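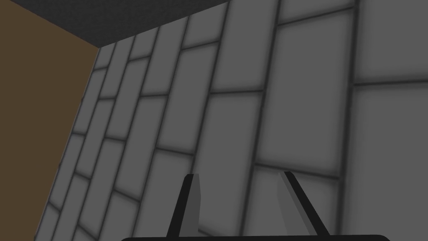

Como trocar o rejunte velho da parede (sem arrancar azulejo)

Actualizado seg., 25 de abril

Vou direita ao assunto porque tenho a obra da cozinha a meio. Isto é para quem tem rejunte a esfarelar, manchado ou com buracos e não quer partir nada. Parede interior, azulejo bem colado. Se o azulejo abana ou soa a oco quando se bate com os nós dos dedos, parem já, o problema é outro.

Fiz a minha parede em dois fins de semana. Gastei 46 euros em material, fora a ferramenta eléctrica, que foi emprestada pela Gizella Katona.

O que é preciso

Raspador manual de juntas (comprem duas lâminas de reserva)
Multiferramenta oscilante com lâmina de segmento – opcional, mas poupa os pulsos
Rejunte em pó, usei o da Verkex, cinzento escuro
Talocha de borracha
Balde, esponja de poros finos, panos velhos
Fita de pintor
Escova de dentes velha
Aspirador
Óculos e máscara. A sério.

Que rejunte escolher

Juntas até 3 mm: rejunte fino, sem areia. Mais largas: com areia. Na embalagem vem sempre o intervalo, é só ler. Epóxi aguenta tudo mas seca depressa e para primeira vez não recomendo, o Attila Fodor usou no duche dele e ainda hoje lá tem um véu baço que não sai.

Cor. O branco mostra tudo ao fim de três meses. Cinzento escuro disfarça a sujidade mas marca muito o desenho da parede, em assentamento desencontrado nota-se cada junta torta. Façam um teste num canto e deixem secar dois dias, que a cor molhada engana imenso.

Passo 1. Proteger

Fita na bancada, nos aros, no rodapé, à volta das tomadas. Desliguem o quadro se forem mexer perto de tomadas. Plástico no chão. Tapem o ralo, o pó de rejunte lá dentro faz pedra.

Passo 2. Tirar o velho

Raspador ao centro da junta, nunca encostado à aresta. Passagens curtas, pouca força. Primeiro as juntas compridas, depois as curtas entre fiadas, que são onde se lasca mais porque a mão tem menos curso e vai bater no azulejo de cima.

Não é preciso chegar ao fundo. Dois terços da espessura do azulejo chega bem. Com a multiferramenta, velocidade baixa e as duas mãos. Eu lasquei um azulejo logo nos primeiros dez minutos por estar a olhar para o telemovel.

Nos cantos e junto ao tecto usem só o raspador manual, a máquina não cabe e vai riscar o que está ao lado.
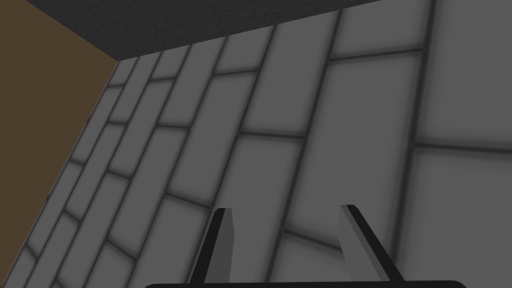

Passo 3. Limpar as juntas

Aspirador primeiro, escova depois, aspirador outra vez. Se houver bolor, lixívia diluída, deixar actuar, enxaguar bem e esperar um dia inteiro. Nunca misturar lixívia com vinagre ou com o produto anticalcário. Nunca.

Antes de aplicar, esponja só húmida pelas juntas. Húmida, não a pingar.

Passo 4. Preparar a massa

Água no balde primeiro, pó depois. Mexer devagar até ficar tipo pasta de dentes. Deixar repousar o tempo que diz o saco (o meu dizia cinco minutos) e mexer outra vez sem juntar mais água. Esta parte toda a gente salta e depois aparecem fissuras.

Façam pouco de cada vez. Quando começar a endurecer no balde é deitar fora, não se recupera com água.

Passo 5. Aplicar

Talocha inclinada, a empurrar a massa na diagonal em relação às juntas. Se forem ao longo da junta a borracha entra e arranca o que acabaram de pôr. Passar duas vezes em sentidos diferentes. Depois talocha quase a direito para tirar o excesso.

Zonas de um metro quadrado, mais não. De cima para baixo.

Passo 6. A esponja

Esperar até a massa não colar ao dedo. Depende da temperatura, na minha cozinha foram 29 minutos, em setembro deve ser menos. Esponja bem torcida, movimentos circulares leves, virar para o lado limpo a cada passagem. Mudar a água muitas vezes. Muitas.

Fica sempre um pó branco por cima. Normal. Pano seco no dia a seguir e sai.

Passo 7. Cantos, aros e portas

Nos cantos entre duas paredes e onde o azulejo encontra a madeira não vai rejunte, vai silicone. Rejunte ali racha de certeza, são materiais que se mexem de maneira diferente. Fita dos dois lados, cordão fino, alisar com o dedo molhado em água e detergente, tirar a fita logo.

Já agora, se a parede acaba numa porta, tapem também o puxador e o espelho com fita. O cimento seco em cima de metal risca quando se tenta limpar, e rodar a maçaneta com as mãos cheias de massa é garantido que vai acontecer. 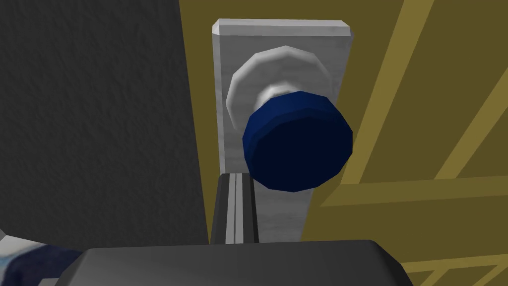

O silicone quer 24 horas sem água. O rejunte normal também, e três dias antes de levar com vapor ou duche. Cozinhar pode-se antes, com a janela aberta e sem frituras.

Problemas que apareceram

Cor às manchas: água a mais na massa ou na esponja. Às vezes uniformiza ao secar, se não, há canetas de tinta para rejunte.

Buraquinhos: bolhas de ar. Tapa-se com massa fresca e o dedo, no próprio dia.

Véu que não sai: removedor próprio, só passada uma semana, e testar primeiro num canto escondido. Em pedra natural não usar àcido nenhum.

Selante: em rejunte de cimento vale a pena, com pincel fino, depois de bem curado. Limpar logo o que cair no azulejo. Eu ainda não pus o meu, fica para o próximo sábado, quando devolver a máquina à Gizella.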